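How to work out whether a machine can do your chore yet

People write to me every November, when the gadget catalogues land, to ask whether they should buy a robot to clean the bathroom. My short answer is no. The longer answer is a method you can use on any job in the house or the workshop, and all it needs is a pencil.

Step 1. Name the job properly

"Clean the bathroom" is a wish. Write down one piece of it, such as "run a bath" or "wipe the basin". If your sentence has an "and" in it, cut it in half and start again. Salma Farouk, who edits these pages, once handed me "tidy up" and I sent it back with a stamp on it.

Step 2. Do it yourself, slowly

Go through the job at half speed and note each time your hand changes what it's doing. Reach, grip, turn, let go. You'll feel daft. Filling a bath gave me two pages, and I hadn't got as far as the bubbles.

Step 3. Mark the easy bits

Put a tick by anything that happens in the same place every time. Machines are very good at these. The Flovow line at my old workplace capped 2,213 bottles in a shift and never once asked about its holiday. Move the bottles a thumb's width to the left, though, and it would cap the air with equal devotion.

Step 4. Mark the awkward bits

Put a cross by anything wet, soft, see-through or stiff in a way you can't guess beforehand. Taps get a cross. Some levers lift, some swing, some do both, and the one at your aunt's house does neither until you've spoken to it. You sort this out with your fingertips in a second or so. A gripper has to be taught, and the usual way is for a person to do the job while holding the grippers, again and again, so there's something to learn from.

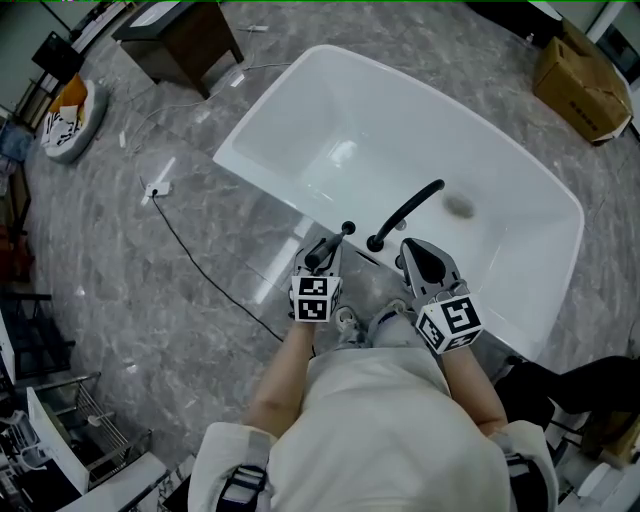 Eldana Negussie, who trains machines for a living, tells me she'd want 300 goes at a single lever before she trusted the result, then the same again for the next sort. I asked how many sorts of tap there were. She changed the subject to lunch.

Step 5. Add up the crosses

No crosses: buy the machine, or find that you already own it and it's called a dishwasher. One or two: wait, and read the reviews. More than that: the job is yours for the time being, and so are the rubber gloves.

Step 6. Ask who picks up after it

If the machine takes 90 minutes over a ten-minute job and you have to stand there in case it falls in, write that down too. Your standing about is part of the price.

My own list for the bath came to eleven crosses. I've put it on the fridge and will go through it again next November.

Contact the Skiltumance workshop pages | Copyright Skiltumance | Back to top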